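How much should I set aside for spares and fixtures on a first two-arm bench?
Posted by Neusa Guimarães, 3/3/20 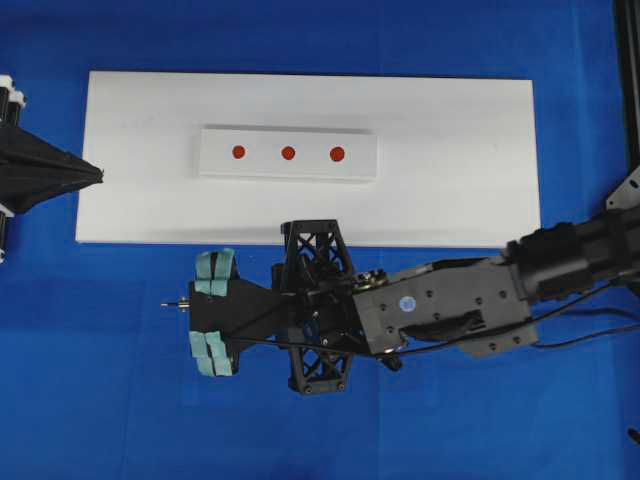 I'm trying to put together a budget for our little shop and I keep going back and forth on it. The arms are already quoted, so that part is easy (painful, but easy). It's all the small stuff I can't pin down. Our first task is pointing at marks on a part, and I've been practicing with a white block with three red dots in a row, sitting on a white board over a blue cloth. Cheap as can be! But the gripper fingers have those teal rubber pads, there's cable looping off the wrist, and I have no feel for how fast any of that gets used up. My boss wants one number by July. Do I ask for 12 percent on top of the arms? More? And do I buy a proper fixture plate now or wait?

Eamon Mac Mathúna
12 is too thin, I'd say. We put in 30 percent the first year at Holanda and spent nearly all of it, mostly on cables and a second set of fingers. Pads are cheap, so get a bag of them with the first order and save yourself the shipping. Cables are what hurt. Ours had a long lead time and one bad connector left us sitting there for days. Buy one full spare set per arm and keep it in a drawer with a label on it.
On the plate, I'd wait. Run your block on the board for a while and write down every time it slides or you have to nudge it back. If that list gets long, you've got your argument for the boss.

Reinaldo Prado
depends what arms you have

Szymon Nowicki
I'm with Eamon on the cables, but I'd get the plate now. We held off and ended up paying for it out of the repair money, and then a joint went and there was no repair money! Ask for 40 percent and let them talk you down a bit. Also check if your quote covers the stand and the mounting brackets. Ours didn't, and I only spotted it when the boxes came.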